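Lirach Swing-Lid Bin, Small
Item no. 3538

Print this page | E-mail to a friend

We sell plenty of small bins and I will admit I had low hopes for this one. The supplier's sheet calls it a "hygiene solution for modern living". It is a bin. It has a glossy white flap in a beige surround, rounded corners, and it is small enough to go against a wall without being kicked every time you walk past.

Swing lids divide people. The idea is that you push the flap, drop your rubbish and the flap closes itself. What the sheet leaves out is that you touch the flap every time, so it needs wiping, and gloss white shows every teabag.

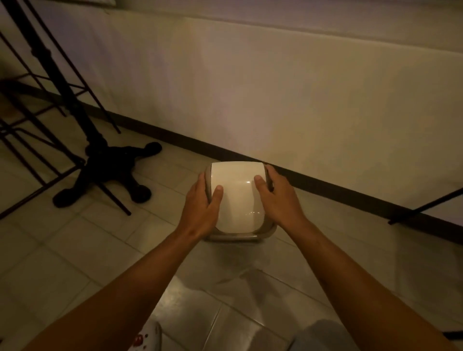
The top lifts away when you change the bag, and I would use both hands for that. Kiran Mishra in our shop does it with one and says I fuss. The flap also stops swinging freely if you overfill the bin – no swing lid I have tried gets round this.

Would I buy it? For a bathroom or under a desk, yes. For a family kitchen, no, whatever the label claims. Look at the Takács pedal bin and spend a bit more.

Returns accepted unused. Bags not included.

Recently viewed
Takács Pedal Bin, Tall
Pelidetti Dustpan and Brush
Kirari Bin Bags, pack of 400
Lirach Laundry Tub

Contact us | Copyright Kirari Home Supplies | Back to top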